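Nonmont Flat Strip Set: a review after one summer of use

I bought the Nonmont flat strips in a pack of 20 to replace the mix of old rulers, spatulas and shims I had been using around the kitchen and the workbench. They are plain, narrow, pale gray strips with no handle and no holes. The pack cost less than a decent dish brush, so I was not expecting much. I have used them through August and I am going to keep using them, with a few complaints.

What you get

The strips come in a cardboard sleeve with a printed sheet folded inside. The sheet is mostly about cleaning. It says to wipe them with a damp cloth and dry them flat, and to keep them away from scouring pads. There is no storage case. I keep mine in a drawer, in an old pencil box from Sekeslow that happens to be the right length.

All the strips in the pack are the same size. I would have preferred a mix of two widths, because the one width they offer is a little too wide for the gap at the side of my stove. The seller, Florkdale, lists a narrow version, but it has been out of stock every time I looked.

How I use them

Most of the work these do at my house is scraping and lifting. I run one along the seam where the counter meets the backsplash, under the edge of the stick-on drawer liners, and around the lid of the flour bin where flour packs in and goes hard. For that kind of job a flat strip beats a butter knife. It stays flat against the surface and it does not have a fat handle that lifts the edge up.

I also use them as spacers. When I put the shelves back in the pantry I set a strip on each side to keep the gap even, then pulled them out once the screws were in. Two strips together made the gap I wanted.

The third use is stirring small amounts of filler or glue. They work, but you have to wipe them right away. I let epoxy set on one and it is now the dedicated glue strip.

Finish and wear

The finish is matte and looks lightly brushed. It does not throw glare, which I like when I am sighting along an edge under the kitchen light. The color is a light silvery gray and it stands out well enough against a dark surface. Next to something white and glossy it is a lot less obvious, and I have left one sitting beside a white bowl and walked past it more than once. 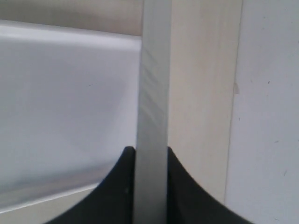
Scratches and streaks

Faint diagonal streaks on the face of a strip can be either light catching the finish or real surface scratches, and it is hard to tell which by eye. Run a fingernail across them. If you feel nothing, leave it alone. If you feel a ridge, take it down with 220 grit paper, going lengthwise in light strokes, and wipe off the dust. I have done this to four of mine. The sanded area ends up a little duller than the rest, but the edge stays straight.

Check the long edges too while you have it in your hand. One of my strips had a small burr near the end when it came out of the sleeve, and it left a line in a drawer liner before I found it. The others were fine.

Compared with the Gu scraper

Before these I used the Gu flat scraper, which has a molded grip on one end. The Gu is more comfortable for a long job. If you are taking old liner off a whole set of cabinets, buy that one. The grip gets in the way in a tight corner, though, and it won't work as a spacer.

Naveen Prajapati, my neighbor, has both and reaches for the Gu nearly every time. He has bigger hands than I do and says the Nonmont strips are hard to hold on to with wet fingers. I agree with him there. With dry hands I have no trouble.

Things I would change

The strips need a hole at one end so they can hang on a hook. They are thin enough to slide under the drawer divider, and I have had to take the divider out to get one back. Rounded corners would help as well - the square ones catch on cloth.

The listing shows 2,211 ratings and many of the low ones complain that the strips bend. I have not had that problem, but I am not prying with them. For anything stuck down hard I use a putty knife.

Would I buy them again

Yes, at the same price. Twenty is too many for one kitchen, so split a pack with someone if you can. I gave six away and still have plenty left in the pencil box.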